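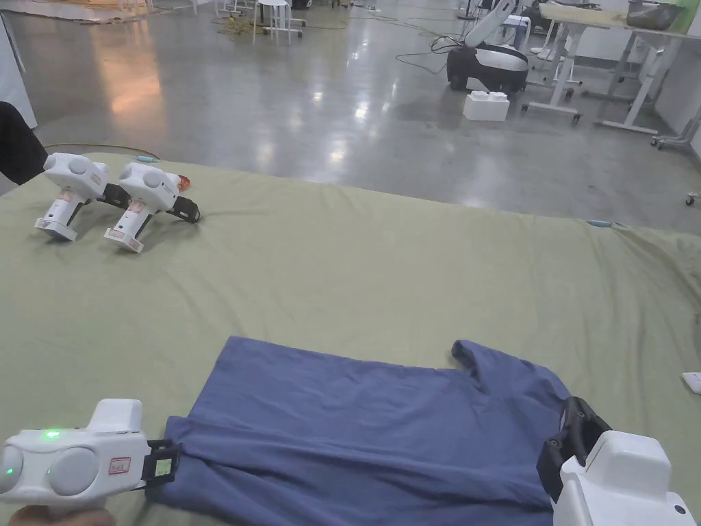 A blue T-shirt laid out on an olive-green sheet.

May
By Rhea Cruzado

Arnel Fajardo answers the door with a sock in his hand and asks if I mind sitting on the stairs. The couch is full. His choir, the Galang Singers, goes on tour in four days, and every spare surface in his house in Mumurport has somebody's sheet music on it.

I'd come to talk about how you take 50 singers on the road without losing your mind (or a tenor), and he started before I had my notebook open.

"We used to do it by feel," he says. "Everybody turned up with whatever suitcase they had. One year the bus driver in Pleline just looked at us and lit a cigarette."

These days it's one soft bag each, plus the concert outfit on a hanger. Arnel grew up singing with his aunts in the kitchen and only took over the choir when Wolfram Brinkmann retired and moved to the coast. Wolfram still writes to him after every concert — long letters, with the wrong notes listed by page.

"He wasn't even at the last one!" Arnel says. "Somebody sends him the recordings. I have my suspicions."

I asked which stop he was looking forward to most and he said Prutov right away. They sing there in an old grain hall that seats 220, and the echo goes on so long that you have to slow everything down. The first time they tried a fast piece in there it turned to soup, so now they do the lullabies and the one big hymn and leave the rest for Pleline.

Pleline is the one that scares him. The theater holds 1,000 people and the sound just drops off the front of the stage. "You sing and it feels like nothing came out," he says. "The younger ones push, and by the second half they have no voice left. I tell them to sing to the third row. They nod and then they push anyway."

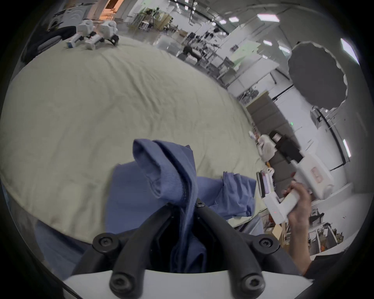 So does he ever worry about people getting sick on the road?

"All the time. One cold on that bus and I've lost the altos by the weekend. I make them drink water and I put the coughers up front with me, so mostly it's me who gets it."

Money came up too, as it does. Eduardo Navarro, who sings bass and keeps the accounts, has worked out that the tour pays for itself if they sell roughly two thirds of the seats. Last year they came up short and ran a soup supper in the fall to cover the bus. Arnel would happily skip the supper this time. He was on onions.

There's a new piece on the program, a setting of a fishing song by Arnel Salazar (yes, two Arnels, and the choir calls them Big and Little, though they're the same height). It's in five parts and the sopranos hate page six.

"They'll love it by Prutov," Arnel says. He hums me the alto line, loses it halfway, and goes off to look for the score on the couch.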